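Distard Forums > Teaching by Demonstration > Bedroom tasks: hand guiding or remote?

gravelpit
Posted 2020-08-07

Okay, long one, sorry in advance. I've been doing demonstrations for a tidy-the-bed task on a two-arm setup and I'm stuck on a question I thought I had settled ages ago: do I grab the arms and walk them through it, or do I sit at the leader arms and drive the thing remotely?

I started with hand guiding. I like it! You feel the weight of everything, you know when the fingers touch the mattress because you feel it in your own wrist, and you don't need any extra gear. But my own hands and half my torso keep ending up in the head camera, and with two arms I can't really do both at once unless I stand in a very silly position between them. So I did one arm, then the other, and stitched the recordings together, and the result moves like two people who've never met.

So now I'm on the leader arms with the Livero software, and the video is clean, but my motions got worse. Way worse. I hover. I creep down toward the mattress, stop, creep some more, and then close the fingers on nothing. Soft stuff is the killer. A block on a table, fine, I can do that all day. A blanket? I have no idea how deep I'm pressing until the arm faults.

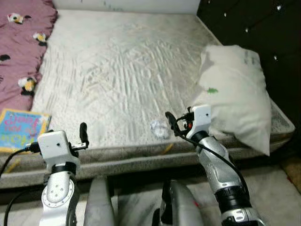
My order right now is trash first, then the book, then the blanket, then the pillow last. The first item is a scrap of crumpled clear stuff and it's a pain, because on a pale mattress I can hardly find it on my monitor, let alone pinch it. I've been doing 13 demos per sitting before my shoulders give up, and I throw out the bad ones the same night while I still remember what I was trying to do.

Anyway, who here has taught soft things both ways, and which did you keep?

moth_and_lamp

Remote, and it isn't close for me. If the policy is going to work from the head camera, then you should have to work from the head camera too. When you hand guide you're cheating with your own eyes. You lean over, you see the far side of the pillow, you see under the blanket, and then you wonder why the robot can't repeat it. The robot never saw what you saw!

The hovering goes away, by the way. I hovered for my first two weeks. What fixed it for me was practicing on one thing only, in my case a washcloth, with recording turned off. No pressure, nothing saved, just pinch and lift until it got boring. Then I turned recording on.

tallowfat

Gonna disagree with moth here, at least partly. The "only look through the camera" rule sounds great and I followed it for a whole October, and I got a big pile of demos that were all timid. Slow approach, little pause, tiny correction, another pause. The policy learned the pauses. It learned them beautifully. It would stop over the bed and just think about its life.

Hand-guided demos have contact in them that looks like somebody meant it. You press down, the quilting gives a bit, you scoop. I'd rather have four of those than a drawer full of nervous ones. For the body-in-the-picture problem, I hand guide to get the path, then play it back with me out of the room and record the video on the playback. Put everything back where it was first, obviously.

moth_and_lamp

Playback on a blanket though? You can't put a blanket back where it was. You can put it back sort of where it was, and then the fingers land on a flat spot where there used to be a fold. Rigid stuff, sure, I'll give you playback for the book.

tallowfat

Fair. I lose maybe one playback in five on cloth. It grabs air or it grabs the sheet. I delete those and move on. Still faster for me than learning to drive.

gravelpit

Ha, I think my number would be a lot worse than one in five. But the book is a good call, I might try that tonight. It's a kids' book, sort of half on the mattress edge and right next to the blanket, and so far I've been trying to slide it toward me until it sticks out and then pinch it. Works okay when I don't rush. When I rush I push the corner down and it tips.

pennywhistle_k

Slide-and-pinch is right. Don't try to get a finger under a flat book from above on a mattress, the finger just sinks in and the book rides up on top of it. I'd do the slide with one arm and have the other one already waiting past the edge, open. That's where driving both arms live really pays off, and I don't see how you'd do it by hand without a second person.

On the order, I'd swap you around a little. Pillow before blanket. If that pillow is leaning on the edge it's going to slump the moment you tug on anything near it, and then all your pillow demos start from a different place. You want some of that variety eventually, just maybe not while you're still learning to drive.

dunmarrow

Variety early! I'll be the annoying one. I moved stuff around from day one, and yes, my first batch was ugly, but I didn't end up with a robot that could only tidy one exact mess. My neighbor did it your way, got a lovely smooth result, then turned the pillow a quarter turn and it was game over.

pennywhistle_k

I said eventually, lol. There's a difference between moving the pillow on purpose and having it flop because you yanked the blanket. If you move it on purpose you know you did it and you can write it down.

dunmarrow

OK that I can live with. Write it down is good advice for everybody.

saltcellar99

Nobody's mentioned force yet, so: are you getting anything back through the leader arms at all? I had mine dead limp for months, and when I switched on a bit of feedback on the Istex controller the creeping pretty much stopped, because I could tell when I'd landed. It isn't a great feeling, kind of like stirring oatmeal through a wall, but it's enough. Start it low. I started it high and it buzzed so badly that I let go, and you do not want to let go with the arms over a mattress.

gravelpit

No, nothing back. The arms are limp. I have the setting, I just got scared off by a thread in here where somebody's setup started shaking. So low, and what else, do I have to redo my old demos?

saltcellar99

Shaking was likely me, sorry! No, keep the old ones in their own folder. Record a fresh batch with feedback on and compare just the approach part, say the last bit before the fingers close. If the new ones are clearly quicker there, train on those alone first and see. I'd also lower the stiffness on the follower side a notch for anything near the mattress. Then if you press too deep the arm gives before it faults.

tallowfat

Seconding the stiffness thing, and it helps with hand-guided playback too. Half my faults were just the arm insisting on a height the mattress didn't agree with.

moth_and_lamp

For the clear scrap, have you got a wrist camera? I can't pinch anything see-through from the head view either, I don't care how good the monitor is. From the wrist you at least get a bit of shine off the crumples when you're close. If you don't have one, drop a side lamp low so it throws a shadow. Oh, and come in with the fingers already most of the way closed. People come in wide open like they're catching a football, and on something that small you end up bulldozing it.

dunmarrow

Or leave the scrap for later and get the blanket solid first? I'd hate to spend all my good energy at the start of every sitting on the hardest pinch in the task.

gravelpit

I thought about that, but if I drag the blanket over first I lose the scrap under it, and then it's a different task. I could split them though. Scrap demos as their own thing, with its own prompt, and then the rest. Huh. I kind of like that, because I can also stop throwing out a whole good run over one flubbed pinch at the beginning.

pennywhistle_k

Split it, absolutely. Long demos are where good takes go to die. I cut everything at the moments where both grippers are empty and up in the air, it makes clean starting points and you can redo just the piece you botched. Only thing to watch is that you end each piece in a pose the next one can start from. I use the same ready pose for all of them, arms forward over the edge of the bed, fingers open.

tallowfat

And I will still say: hand guide the blanket once or twice before you drive it, with recording off. You don't have to keep a second of it. You just find out how far down the fingers want to go and how hard it pulls, and then when you're on the leader arms you have something to aim for. I do think the people who only ever drive remote are guessing at that part.

moth_and_lamp

I hate that this is good advice.

gravelpit

OK so my plan. Feedback on, low. Follower stiffness down a notch. Scrap as its own little task with a lamp from the side (no wrist cam here, I've been eyeing the Huang mount but it doesn't fit my gripper housing without an adapter). Then the book with the other arm waiting, then pillow, then blanket, everything cut at the empty-hands moments. And a couple of throwaway rounds by hand on the blanket first. I'll keep the 13 per sitting because my shoulders really won't do more.

saltcellar99

Get armrests. Seriously. I put two foam blocks under my elbows and my demos got smoother and I could go a lot longer. Post your approach times when you have them, I'm curious if the feedback does for you what it did for me.

gravelpit

Will do. Foam I have plenty of. Clearing the old batch into its own folder now and then I'm going to go pinch a washcloth for an hour.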